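Subject: Re: [counter-automation] Dralason serving kit, anyone using it?
From: Bit-na Yang
Date: September 13, 2024

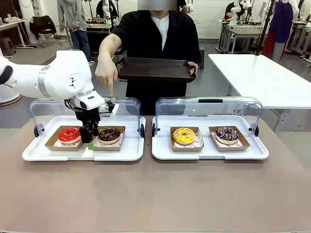 ## Your earlier message

Boyang Long wrote:

> We have a quote from Dralason for their counter serving kit and I have to say yes or no by the end of the month. It would go in the lobby shop, mostly pastry and a few cold items. The sales sheet covers the arm and the gripper and says very little about the software or the support.
>
> What I would like to know:
>
> - How long does setup take with someone who isn't a robot person?
> - Does it cope with more than one kind of item at a time?
> - What did you have to buy on top?
>
> We are also looking at Monderico, who do the same sort of thing as a monthly service. Any experience with either is welcome.
>
> Boyang

## Setup

Boyang, we have had the Dralason kit on trial at Gravurau since August, so I can answer most of this. We did not pay full price for the trial, but we are under no obligation to buy and they haven't seen this message.

Unpacking and mounting took one morning. Calibration took the rest of that day and part of the next. The printed guide is fine until the section on tray positions, which was written for an older version of the software. The menu it tells you to open is now under "Stations." Once we found that, it went quickly. A-yeong Ji did most of it and she had never set up an arm before.

If you move the trays, you redo the tray positions. We put tape marks on the table after the second time.

## Mixed items

Yes, with limits. We have been testing with donuts in open cardboard boxes, one donut to a box, two boxes on a tray. Each has a different topping, and that has been a good test. You teach each item by name and the kit stores up to 12 of them in the basic license. Plain colors such as the red icing and the yellow topping were learned from the first set of samples. The dark donut with stripes and sprinkles needed a second set, and it still gets asked for confirmation now and then.

The spacing between boxes matters more than the item. The fingers on the gripper are blocky and need room to come down. With the boxes pushed close together, the software will sometimes refuse the pick and wait for a person to clear it. It hasn't crushed anything while we've been running it, but it does stop, and a stop in the middle of a lunch rush would be annoying.

The arm won't open the covers. We use trays with hinged clear covers and a person has to swing them back before a run. Dralason told us a cover routine is planned. I would not buy on the strength of that.

## Extras

What we ended up paying for beyond the quote:

- a second set of finger pads, which you will want for cleaning days
- a longer cable for the controller
- the reporting add-on (skip it, the free log has the same numbers)

The pads are the only one I'd call necessary. Budget roughly 3 hours a week of somebody's time as well, for wiping down, checking positions and adding new items.

## Support

Email support answers the same day before noon and the next day after that. Our contact there, Han-gyeol Nam, knows the product well and sent us a corrected page for the guide when we asked. Phone support is a separate plan and we didn't take it.

## Monderico

I have only seen a demo. The arm looked similar and the monthly price includes a visit if something breaks, which the Dralason kit does not. The minimum term was 6 months when I asked. Ga-eun Cho is on this list and ran one at Chae last year, so she can tell you more than I can.

For a lobby shop with two or three regular pastry items, I think the Dralason kit is good enough – provided someone on site is willing to look after it. If you don't have that person, get the service contract. We decide on ours in a couple of weeks and I am leaning toward keeping it.

You're welcome to come by and try it with your own boxes. Bring the real packaging, including any paper liners you use.

Bit-na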